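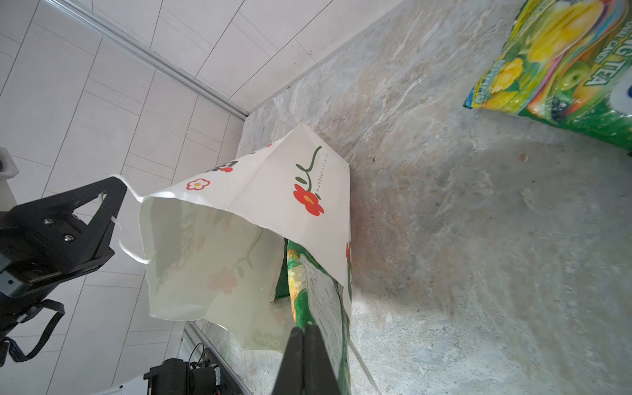
Report of the visit to the Zatolden Packaging and Gift Fair

Members of the Lellolwood Retail Association attended the February fair at Zatolden on the Thursday, which is the day reserved for independent shops. The party travelled together by coach and was admitted shortly after 9 a.m. The purpose of the visit was to look at paper carrier bags suitable for small food and gift purchases, as several member shops will need to reorder before the summer.

The fair occupied two halls this year, with 137 exhibitors listed in the printed guide. Paper goods were placed in the smaller hall, beside the ribbon and label stands. Members remarked that the aisles there were narrow and that the signs for the side entrance were hard to follow. The organisers have been informed.

Most of the morning was spent at the stand of Cudico, which supplies bags in short runs. The range was divided into plain, striped and floral. Floral designs on a white ground drew the most interest, particularly those with red flowers and dark green stems. A light paper is pleasant to carry and folds flat behind the counter, but it creases quickly and a strong print on one side will show faintly through to the other. Shops that expect a bag to be used more than once were advised to ask for the heavier weight, which costs 12 pence more per bag at the smallest order.

Handles were discussed at some length. Thin string is neat and comfortable for light goods such as snacks, tea or cards. For jars and bottles the supplier recommended flat tape, and our members agreed. A bag with a narrow base also tends to tip over when it is put down on a hard floor with only one or two light packets in it, and the wider base is worth having for any shop with a seating area.

In the afternoon the party visited Lã, a small firm dealing in wrapping and knitted gift pouches. The pouches were well made but too expensive for everyday use. A short demonstration of hand packing followed, in which the staff showed how to set a soft packet upright against the side of the bag, with its label outwards and the receipt tucked behind it. The method is simple and could be taught to new staff in a few minutes.

Refreshments were available in the main hall, although seating was limited between noon and 2 p.m. The coach left at 4 p.m. and reached Lellolwood in good time.

Sample bags from eight designs were brought back and may be examined at the association's office during normal hours. Members wishing to join a shared order should give notice of their quantities in writing – the minimum for each design is 18 packs.

Comments

Corner Deli: Is the heavier paper available in the floral designs, or only in plain? We would want the string handles either way.

Millside Gifts: Thank you for a useful report. I agree about the aisles, it was a struggle with a pushchair.

teashop_upstairs: We had a light floral bag last year and customers loved it, but the creasing is quite true. Please put us down for the shared order, letter to follow.

Lellolwood Retail Association | Contact the office | All rights reserved | Back to top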